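Stasta Fruit Set with Basket and Bags

Order code 102
Sold by Kokkinos, Dikgate

139 shares
2 comments

The Stasta set is a basket of artificial fruit with thin pink bags to pack it in. It is sold for play shops, classrooms and display shelves. The fruit is light and can be wiped clean, and it keeps its colour on a shelf that gets the sun for part of the day.

The basket is plastic, in a colour somewhere between teal and turquoise. The sides are open all over, with rows of small holes, so the contents show through even when it is pushed up against a wall or stood on a low shelf. It rinses under the tap and drains by itself. There is no lid.
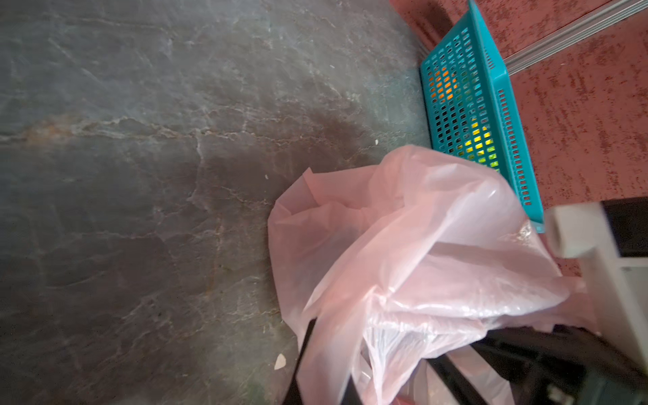 Basket against the wall, with a pink bag in front of it.

What comes in the set

Seven pieces, all different enough in shape to be told apart by touch. There is a small orange, a dark green avocado, a black piece with a rough skin and a yellow one. The other three are knobbly fruits of the sugar apple or custard apple kind, two of them green and one pale beige. Customers who have not met a custard apple before sometimes ring to ask what they have been sent.

The bags come in a pack of 40. They are light pink and partly see-through, with a faint red print. They are thin bags and will crease as soon as they are handled. Put the basket down first, open the bag beside it and move the fruit across one piece at a time, starting with the avocado.

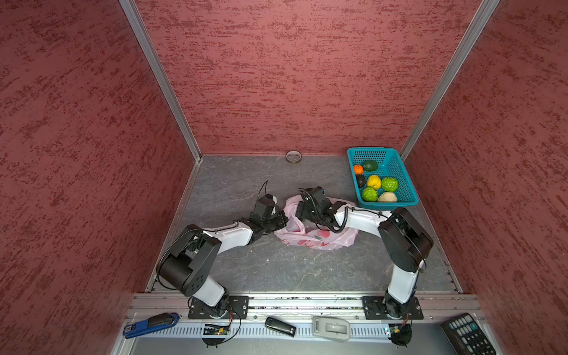 All seven pieces go back in the basket in a single layer if the bigger ones are placed first. Stacking them does no harm, but the orange tends to end up at the bottom and has to be dug out. For a shop corner with several children at once we suggest two sets, one for the shelf and one for the till.

Care

Wipe the fruit with a damp cloth and a drop of washing-up liquid. Do not soak it. Do not put the basket in a dishwasher. Fold the bags flat before putting them away, or keep them in the Flerkov bag holder, sold separately.

The bags are thin film. Keep them away from babies and small children unless an adult is there, and throw away any that have torn.

Spares

Single pieces can be ordered by colour. The beige fruit is out of stock until October. Bags are sold in the same pack of 40. 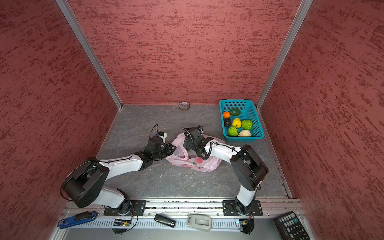 Musa Babalola
Bought this for our reception class. The fruit has lasted well but we went through the bags in half a term. Can you get the bags without buying the whole set again?

Iraklis Konstantinidis
Yes, order them under Spares. We did the same and now use cloth bags on most days.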